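Which way should a striped floor run in a long room?

rowhouse_back
Posted 2020-07-02
151 shares

We are redoing the back room of our house in Grorstead. It's long and narrow, with the only window on one short wall and the door on the other. We bought a gray striped sheet floor from Kinnunen, the Sirnden pattern, and it comes off the roll in one width. I had planned to run the stripes from the door to the window. My other half thinks that will make the room look like a bowling alley and wants them going side to side.

If we go side to side we end up with a seam. If we go lengthwise we don't, but there's a lot of waste down one edge. The floor underneath is old boards with thin plywood on top, and there's a low spot near the door that I can feel with my foot. The walls are not straight either. I measured the room at both ends and one end is 2 inches wider.

Does the direction matter that much? And does the low spot need fixing first, or will the sheet just cover it? The roll has been standing in the hall since March and I would like my hall back.

4 comments

plainfloors
Lengthwise. I've put down a fair amount of striped and planked patterns and the usual practice is to follow the light, so toward the window in your case. Light coming across the stripes picks up every seam and every bump. Light running along them is more forgiving.

The bigger point is the seam. If you can do the room in one piece, do it in one piece. A seam in a striped floor has to match on both sides or you see it every time you walk in, and with side-to-side stripes it would land somewhere in the middle of the floor. The waste is annoying, but an offcut is useful to have. Keep it flat under a bed for patching later.

About the wider end. You have to choose which wall the stripes follow, and they will drift away from the other one. Pick the wall you see most from the door and line up to that. On the opposite side, put the tall furniture. A 2 inch drift with a bookcase over it doesn't show. With bare baseboard the whole way down, it does.

Fix the low spot. Sheet flooring doesn't cover a dip, it follows it, and stripes show it worse than a plain color would. I used Fastard patching compound on mine. Mix a small amount, spread it wide and thin, let it set overnight, then sand the edges. Lay a long straightedge over it before you call it done. Mine took 2 coats.

Get the roll off its end too. Standing that long it may have a set in it. Open it out in the warmest room you have, pattern side up, and leave it a day. We had ours at 70 degrees and most of the curl came out without any help.

secondcoat
Do whatever you like, it's a floor. Ours goes side to side and no visitor has ever mentioned it. Put a rug down if you hate it.

end_of_the_roll
I agree with the first reply on most of it, but I'd add a step. Before you cut anything, try both directions with masking tape. Put down 4 or 5 strips the long way, walk in through the door a few times, then pull them up and do it the short way. It takes half an hour and it will probably settle the argument at home.

We did this in our spare room and I changed my mind. I wanted them across the room, but with the tape down the strips nearest the door looked fine and the far ones bunched together – it made the floor look busy. Lengthwise was calmer. Gray helps, because the stripes are close enough in color that they don't shout. 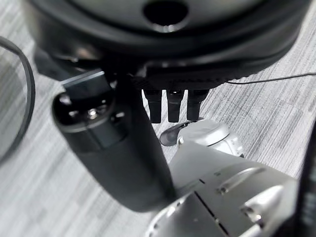
When you cut, leave extra all around and let it ride up the walls. Trim the straight wall first, then the ends, and do the crooked wall last. Use a new blade for each wall. A dull one drags, and on a stripe you notice a wavy cut sooner than you'd think.

For cleaning later, mop with the stripes and not across them. Ours has a slight texture and the dirty water collects in it if you go the other way. Skip anything that promises a shine.

And check that your door still clears before you put the baseboard back on. We had to take ours off the hinges and plane the bottom.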